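Wrist camera or overhead camera for comparing two grippers on small parts?

Anel Ngubane

We have two parallel grippers at our shop in Domuvberg and have to pick one by June. One is the Vidmont with the long straight fingers, the other is a Corkitz with shorter fingers and swappable pads. Both bolt to the same arm and both run off the same Yuan controller, so the only thing I change between runs is the gripper itself and the tool offset.

The test is picking up printed plastic brackets that have loose stuff lying in them, and moving them without tipping it out. For loose stuff I use dried beans. They are cheap, they roll, and they show up well against a white table.

My problem is the camera. I have been using a small one on the wrist, and with the Vidmont on, the fingers take up most of the bottom of the picture. They are also out of focus at that distance. With the Corkitz I see more of the table but the camera sits closer to the part. I don't think I'm comparing the same thing any more. So far I have 188 picks logged, 14 of them with beans on the table afterward, and I can't tell from the wrist video when the tipping starts on most of those 14.

Should I move to an overhead camera, or fix the wrist mount? I can only run one camera at a time with the license I have.

tollgate_m

Overhead. The wrist camera moves with the gripper so of course you can't see tilt.

dpress

I would not drop the wrist camera yet. It depends what you want to score.

If the score is "did anything fall out," overhead is better. It stays still, both grippers get the same view, and you can lay a before and an after picture side by side. Mount it off to one side by a hand's width or the arm will cover the part at the moment you care about. Lock the exposure. White tables fool auto exposure badly, and when a black finger comes into view the whole picture jumps brighter.

If the score is "how did the fingers meet the part," you need the wrist view, and overhead won't help much. A part with a narrow arm at one end and a wider section at the other does not balance where you would guess, and if the load is bunched up at one end it is worse. From the wrist you can see where the fingers are going to close compared to where the weight is. From overhead the hand blocks it.

What I would do with one camera:

Run the drop test overhead with both grippers. Same start position, same speed, same amount of beans. Weigh them, don't eyeball it.

Then move the camera to the wrist and do a shorter set for each gripper only to look at the approach. Don't score these.

For the wrist mount, make a spacer so the lens sits the same distance from the fingertips on both grippers, not the same distance from the flange. I think that is your real mismatch. The Vidmont fingers will still be big in the view. Mine are too and I have stopped caring. Set the focus on the table surface and accept that the fingers are soft.

One more thing, check your jaw opening. If you start each approach fully open on one gripper and partly open on the other, the closing time is different and so is the bump when it touches. I lost 2 afternoons to that on a different arm.

Also the table edge. If your part sits near it, the view includes the floor, and a dark floor changes the exposure the same way a finger does. Move everything back toward the middle or put something white down there.

rhuber_auto

Agree with the spacer. I'd add that you can slow the lift down for the first 4 centimeters and leave the rest at normal speed. On our Yuan controller it is a setting on the motion page, not in the program. Most of our spills happened right at the start of the lift. Might not be the same for you.
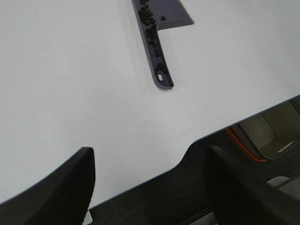
Filed under: Grippers and Tooling > Small Parts

Anel Ngubane

Thanks all. The fingers are open in that view, with the bracket farther up the table. Most of the beans are at the top end and thin out along the narrow arm, down to a few just above the slot. Nothing on the open table. You can also see how much dark floor I get past the edge, so I'll move the start position in and lock the exposure. The spacer is printing now and I'll log the overhead runs as a separate set.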